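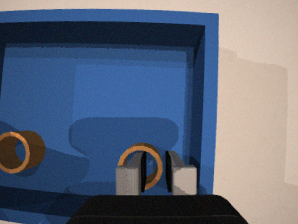 Stolusholm – A grasping policy trained entirely in simulation now picks rings and short tubes from a bin without a separate step to estimate their pose, according to a report released in March by the automation lab Nonda.

The method, called Parsa, works from a single camera carried on the wrist of the arm. Earlier versions of the lab's software fitted a known model of the part to each view and then looked up a stored grasp. Parsa drops the fitting step. It proposes a set of finger placements directly from the camera view, scores each one, and sends the highest score to the motion planner.

Hollow parts are awkward for two-finger grippers. A ring standing on its edge can be closed on from both sides, but the same ring lying at another angle may call for one finger inside the opening and one outside. The report treats these as separate grasp types and trains a small scoring network for each.

Training used 464 simulated bin layouts with plain colors and simple shading. The authors varied the light direction so that the gripper's own shadow fell on different areas of the bin floor – a source of false detections in the previous release.

In testing, the policy was given 167 simulated picks on layouts it had not seen before and completed 146 of them. Most of the failures involved parts close to a bin wall, where the planner rejected the chosen approach as a collision and no second choice was tried. A retry rule is planned for the next version.

The report does not include results on a physical arm. Ollus, which supplies the simulator, is preparing a hardware test cell with 26 part types, and Nonda expects to begin trials there in the fall. The bin layouts and scoring code will be released with the results of those trials.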